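Planning for the Second Work Cell

Hello again, and thank you to everyone who wrote back after our February issue, especially those of you who asked what happens to the equipment money. Erzsébet Borbély has been working on the plan at Jastbridge with more patience than I could ever manage, and she now has a first draft that we're happy to share (she would like it known that it is a draft!).

The task board with its switches, knob, buttons and plugs is what we use to judge whether an arm is ready for finer jobs, so it seemed only fair to start the budget there and work outward.

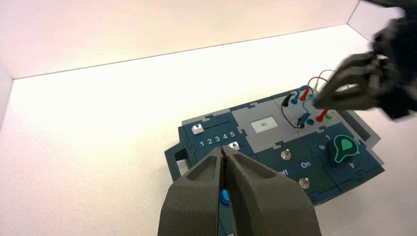
Does the price of the arm cover the gripper too?
Grippers are quoted separately, and so are spare fingertips, so please put both on your own line when you send Erzsébet your wish list.

We've set aside $4,000 for the small things: fingertips, cables, mounting plates, a replacement board and the plugs and leads that go with it. That sounded generous to me until I saw the list written out, and then I went and made myself a coffee. Rinport has quoted six weeks for delivery on most of it, and we'd like the order in well ahead of the arms. 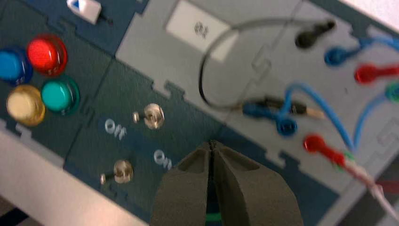
What We Still Have to Decide

The big question is whether to lease or buy. Arnulfo Arango leans toward a lease with Jakab, mainly for the service visits, while Erzsébet would sooner own the arms and keep a repair fund. I can see it both ways and have changed my mind twice since Monday. Either way we need to budget for training days, which we left out last time and regretted all year long.
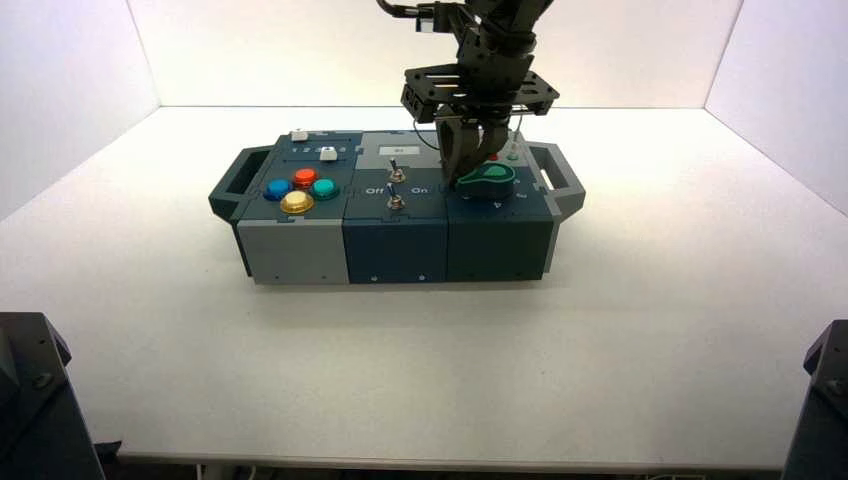
And then there's the software. The Flullow license runs per arm, so a second cell means a bigger bill every year, and Arnulfo is asking them for a five-year price before we settle on anything. If you have lived with a lease, good or bad, do write and tell us how it went. Erzsébet reads every note, and the long ones are very welcome.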